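Shek collects home examples for its learning gripper

Reading time: 2 minutes
Print | E-mail this article

26 July 2020

The robotics group Shek has started to collect examples for its new learning system, which is called Herov. The work is done in private homes and not in the laboratory, and it will continue until October.

In each home, an operator guides a two-finger gripper by hand through ordinary household tasks. A small camera is mounted close to the fingers and records each attempt from beginning to end. The goal of the first period is 500 recordings, and every recording is one task only.

"In the laboratory the table is always clean and the light is always the same," said Shuk-fan Peng, who leads the collection. "The system learned this table very well. Then we moved it to a kitchen and it became confused."
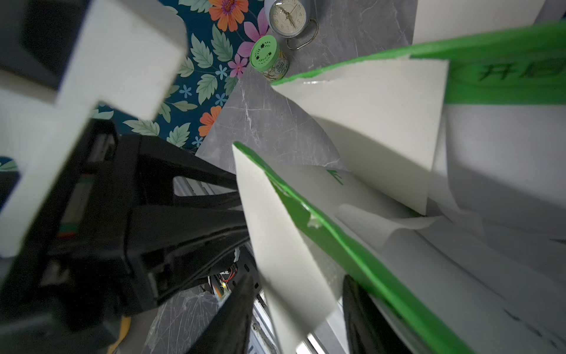

Paper and thin packaging are a special subject of this period. Such material bends when it is touched, and its shape is different each time, so the group wants many attempts with it. The operators are asked to leave other household things on the table, and also to keep the tablecloths and patterned fabrics which the family normally uses.

Each operator works for 30 minutes and then takes a rest. According to Ho-yin Hsieh, who checks the recordings, tired hands make hurried movements, and the system would copy them. Failed attempts are also kept, but they receive a separate mark.

At present 5 operators take part. Two more will join after a short training, which is given by Amirhossein Asadi at the office of Shek. Families who want to offer a room can write to the group. Faces and voices are not included in the final collection.

Shek has not decided yet whether the collection will be open to other groups.

Related items
Jellik opens a small test kitchen
Yung-ching Hung speaks on teaching by hand
Zustusgate delays its sorting arm
Short interview: Chi-keung Liao on grippers and soft materials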